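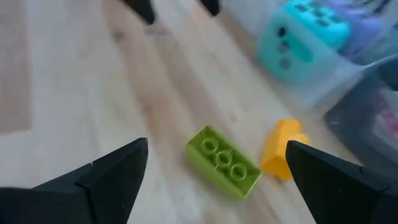

Work on Dorport, our co-operative harbour game for two to four players, has moved along well since the last report, and we are really pleased with where the rules have landed. The biggest change is to the tide. It used to be a separate track that everyone forgot to move – now it is built into the turn order, so when the last player finishes, the water comes in and the low docks close. Cargo lost to the tide is no longer gone for good either. It lies scattered at the bottom of the harbour, much like the toy pieces on the floor in the photo, and any captain with a spare action can go back for one piece. Players love this! It turned the gloomy middle of the game into the part people talk about afterwards.

Laurențiu Stanciu has finished the scenario book in draft. There are seven scenarios, and the first can be taught straight from the page without opening the rulebook. The fourth, "Maten Light", is still too hard with two players and he is rewriting the storm deck for it. The deck itself is down to 36 cards, after we cut the ones that only made people skip a turn.

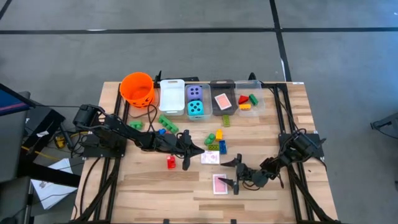
The other scenarios are holding up, although the fifth runs long with new groups. We have now logged over 50 complete test games, most of them with four players, and would like more with three before the wording is locked.

Delia Ilie has coloured all the captain boards and is partway through the box art. Posik sent a revised quote for a first run of 345 copies, which fits the production budget in the grant if we keep the cardboard ships. We'd still love moulded ones, but they can wait for a second printing.

Still to do in December: the Maten Light rewrite, an index for the rulebook, and a proof copy from Posik. We will send you the proof as soon as we have checked the colours.

Dorport progress report | December 9, 2025 | Contact: Delia Ilie | © Ilie Games | Back to top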